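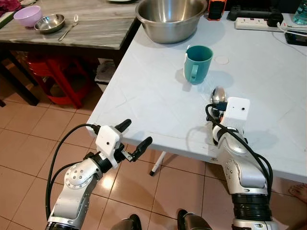 El taller compartido de Tumdale ocupa la planta baja de una casa al final de la calle Climura, y fui en noviembre a ver el robot de dos brazos que monta allí Octavio Cisternas. El proyecto se llama Michalík y lleva 12 meses en marcha. Octavio trabaja descalzo o en sandalias según el día, con los planos en el teléfono. La tarea de esa tarde era recoger la mesa: una taza verde azulada con asa y una cuchara de metal sobre el tablero blanco, con la pinza derecha colocada encima de la cuchara. La cuchara es lo difícil, me explicó, por lo poco que levanta de la superficie. Las tazas las dan por resueltas desde el verano.

Los brazos son de segunda mano. Los compró a Varnholm, un taller de reparación que cerraba, y pagó 400 euros por las piezas sin garantía. Dos articulaciones llegaron con holgura y hubo que cambiar los rodamientos. El cableado es todo nuevo y sigue por fuera, en mazos, hasta que decidan por dónde pasarlo.

Pregunté por las cámaras de las muñecas. Las usan en el último tramo, cuando la de arriba ya no distingue bien dónde acaba cada dedo.

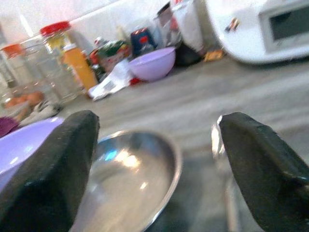 El acero pulido les da más guerra que el plástico, por los reflejos, y Octavio prefiere ensayar con la luz del techo encendida aunque sea mediodía. Cada cambio en el programa lo prueban 40 veces antes de darlo por bueno. Es lento y se hace pesado de ver, pero apuntan todos los fallos en un cuaderno y me dejaron hojearlo.

El taller abre a las visitas a partir de las 4 de la tarde. Hay que avisar antes y se aparca mal.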